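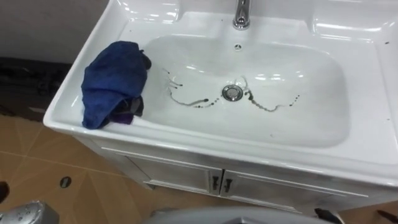

Basin with a round metal stopper and dark streaks spreading out from it.

Skirnton Water Diary

Hello! This is my home water use log, tidied up into a spreadsheet so other people can poke at it. I live in Skirnton, my bills kept creeping up, and in February I started writing down what the meter said every morning before the kettle went on. I got a bit hooked, as you can probably tell.

What's in it

readings.csv has 409 rows, one per meter reading, in litres. A few days have two (I forgot I'd done it). notes.csv has my scribbles: visitors, baths, the week I was away in Dralside and the meter still moved by 19 litres.

Things to watch out for

The old meter only showed whole cubic metres, so early rows jump by 1000 at a time. Please don't average those! Blank means I didn't look; zero means I looked and it hadn't budged. Garden hose days are marked G, though I was slack with that at first.

Using it

Do what you like with it, just say where it came from. The plotting script is called trindade.py and it wants the two files in the same folder. It draws 60 days per page and the colours are horrible, sorry.

Last updated 2024-05-28. Next job is splitting out the washing machine.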